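Chapter 3

Standing, Bending, and Other Things the Back Puts Up With

Key terms: neutral posture, hip hinge, lumbar flexion, moment arm, static load, creep

Before you read any further, notice how you are sitting. You have probably just straightened up. Give it a page and you will be back where you were, and there is no shame in it. Every class that has used this chapter has done the same, including the one taught by its author.

People have been giving each other advice about posture for a very long time, and most of it has been delivered by aunts. Sit up. Shoulders back. Lift with your knees. Some of this advice is sound, some of it is harmless, and a fair amount was made up by someone who wanted a tidier-looking child. The work of this chapter is to sort out which is which, using nothing fancier than a lever and a little patience.

We begin at the Derker parcel depot, where Leandro Garrido spent part of his training year watching people pick things up. He had been sent there to study lifting. He came back with 50 pages of notes on heavy boxes and one remark in the margin that turned out to be worth more than the rest: "They complain about the labels." The labels weighed nothing. They were, however, stuck on at shin height, and reading them meant leaning over and staying there. The workers who moved the heavy boxes had sore arms. The workers who read the labels had sore backs, and got very little sympathy for it.

Why should a piece of paper hurt? The answer is that the paper is not the load. You are. The head, arms, and trunk make up more than half of a person's weight, and when you lean forward all of that hangs out in front of the lower spine like a sign over a shop door. The muscles along the back have to hold the sign up, and they have to do it from very close to the hinge, where their leverage is terrible. Section 3.2 works through the arithmetic. Readers who dislike arithmetic may look at the drawing instead and will lose only a little.

Then there is the matter of time. A quick bend to pick up a dropped pencil is no great event. Hold the same bend for several minutes and the soft tissues of the back begin to stretch slowly under the steady pull, a process called creep. (The name is accurate and also describes how it feels.) The tissues do recover, but at their own pace, and they should not be asked to do anything heroic straight afterward. Gardeners know this. So do floor tilers, nurses, and anyone who has bathed a toddler.

The odd thing about a forward bend is how little of it you can see while you are doing it. Your own view is mostly shirt, trousers, and floor, with a pair of forearms reaching off toward whatever needs attention. 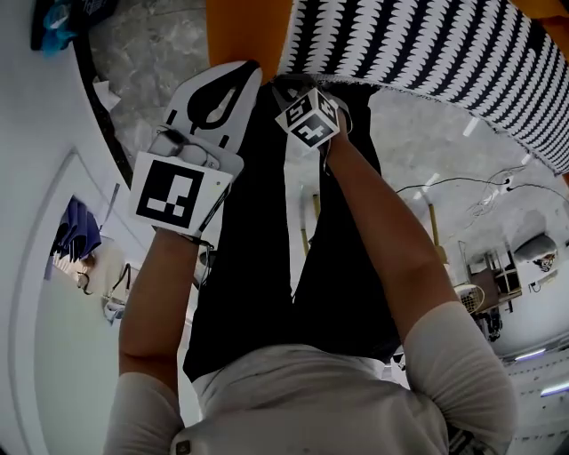
Figure 3.1 Looking down the front of the body in a forward bend, forearms reaching ahead.

From this angle it is hard to tell a bend at the hips from a bend at the waist, and the difference matters. In a hip hinge the pelvis tips forward and the spine comes along more or less in its usual shape. In lumbar flexion the pelvis stays behind and the lower back rounds to make up the distance. Most real bends are a mixture, and most people, asked which kind they use, will confidently name the wrong one.

Activity 3A. Work with a partner. Hold a broom handle along your partner's back so that it touches the head, the upper back, and the tailbone. Ask your partner to lean forward slowly with slightly bent knees. Note which point of contact is lost first, then change places. Try not to laugh while holding the broom. Keep your notes for Section 3.4, where you will repeat the activity with a chair to lean on and compare the two sets of results.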